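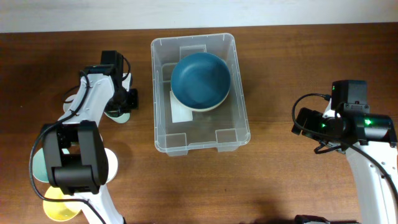

Two-armed collection station during a tableware task, with a bowl and a sheet of paper in a clear plastic bin.

Demonstration collection (also demonstration gathering or, in older technical writing, teaching by recording) is the process of recording a manipulation task as it is performed on a robot under human control, so that the recordings can be used to train a learned control policy. Each recording is called an episode. An episode normally contains synchronised camera images, joint positions, gripper states and a short written instruction naming the task.

Method
Most tabletop collection is done by teleoperation. The operator moves a pair of leader arms, and the follower arms at the workspace reproduce the motion joint by joint. Other input devices include hand-held controllers and motion-tracked gloves. Kinesthetic teaching, where the operator pushes the working arm directly, is less common for two-armed tasks because the operator's hands tend to enter the camera view.

Cameras are placed at the head of the station, on the wrists, or both. A head view records the relation between objects and the two arms, while a wrist view keeps the grasp visible when an arm blocks the view from above. Images and joint readings are stamped against a common clock. Drift between the two streams is a frequent cause of rejected episodes.

Tableware tasks
Plates and bowls are widely used as training objects. They are rigid, cheap to replace and available in many colours, but their thin rims call for accurate gripper placement. A plate standing on edge presents a different grasp from one lying flat, and a bowl in a bin must be approached without striking the bin walls. Transparent bins add a further difficulty, as the colour of the table shows through the plastic and depth sensors often return incomplete readings from it.

Variation
A policy trained on identical layouts tends to fail when an object is shifted. Collection plans therefore specify changes in object position, colour and order of handling, and sometimes in lighting. The Hasum protocol divides a task into layout groups and requires the operator to reset the table between episodes from a printed card. The Plendau tableware set, collected under this protocol, contains 1,721 episodes in 3 task families, of which 565 involve a bowl.

Review and labelling
Episodes are reviewed before release. Reviewers mark the start and end of useful motion, trim idle periods and label the outcome. Failed grasps followed by a recovery are usually kept — they show the policy how to return from an error — while episodes with dropped camera images are discarded. The Figueroa guidelines, used at the Femeo laboratory, call for a trial policy to be trained after the first 500 accepted episodes, with further collection directed at the layouts where it performs worst.

See also
Behaviour cloning
Imitation learning
Teleoperation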